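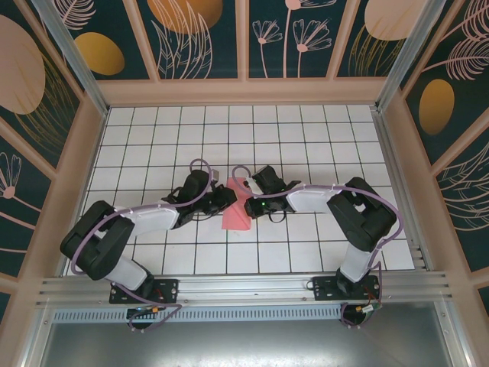 Has anyone taken the Helero spring course for PhD students (the one on moving lab findings toward patients) and gotten their university to count it for credit? I have a place, I have a supervisor who said "sure" without looking up, and I have a graduate office that wants proof of hours before it will say anything at all. The online part is self-paced, so my hours are whatever I claim they are. The first task is to write up your project in sentences a patient could follow, at the level of "a pink cloth is lying on white tiles between two grippers," and so far it has taken me two evenings and produced one sentence, which contains the word "upregulated." Do those evenings count? The fee is 1394 and the office will only refund it if the course carries credit, so this is not idle curiosity. I'm in my third year and short on both credits and money.

Asked by slowcentrifuge
112 views

mostly_buffer

I did it last October. Great course, terrible sandwiches. I never asked for credit so can't help there. Bring a sweater, the lecture room in the Mavromatis building is kept at sample storage temperature.

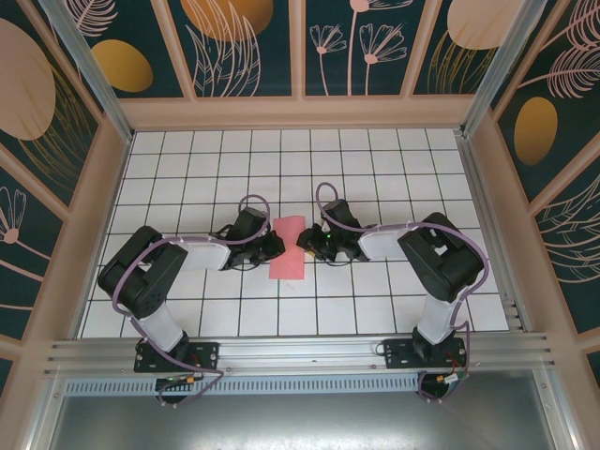

assaywidow · replied April 2026 · marked helpful

Yes, I got it counted, and it took longer than the course did.

The certificate they hand you on the last day says you attended. That's all it says. My graduate office read it, agreed that I had attended, and turned me down. What they wanted was a letter with hours split into online work, teaching in the room, and group work, plus some sign that I'd been assessed. Helero will write that letter, but you have to ask for it by its full name, "statement of workload," or you get the certificate again as a PDF. I have three copies of the PDF.

Your evenings do count, more or less. The online modules run on Jodau, and there's a page under your profile that logs time per module. It logs you out after a while if you don't click anything, so an evening spent staring at one sentence may show up as a very short evening. Click things. Download the log before the course closes, too — access ends when the workshop does, and I found this out the day after.

For the assessment part, the group pitch on the final afternoon is scored. Ours got 84, which sounds fine until you learn what the other groups got. The score goes in the statement if you ask. My office didn't care what the number was, only that one existed.

About the refund: get the graduate office to agree in writing before you pay. Mine has a rule that anything over 1000 needs sign-off in advance, and a supervisor saying "sure" in a corridor is not sign-off. Look for a form. If you can't find one, ask, and they will send you a form you could never have found.

As for "upregulated," try "the cells make more of it." I lost an argument over this with a patient on the review panel, and she was right.

Skondex_refugee

Depends on your university. Mine said no because it was "transferable skills," and we're only allowed a certain amount of those. I rewrote the request and called it "research methods" and the same person approved it. Attach the syllabus but leave off the first page, it has a photo of people throwing a beach ball.

slowcentrifuge

Thanks, all. Found the form. It asks for the number of another form. I've emailed for the workload statement and got the course brochure back, so I'll try again with the words in capitals. Packing a sweater.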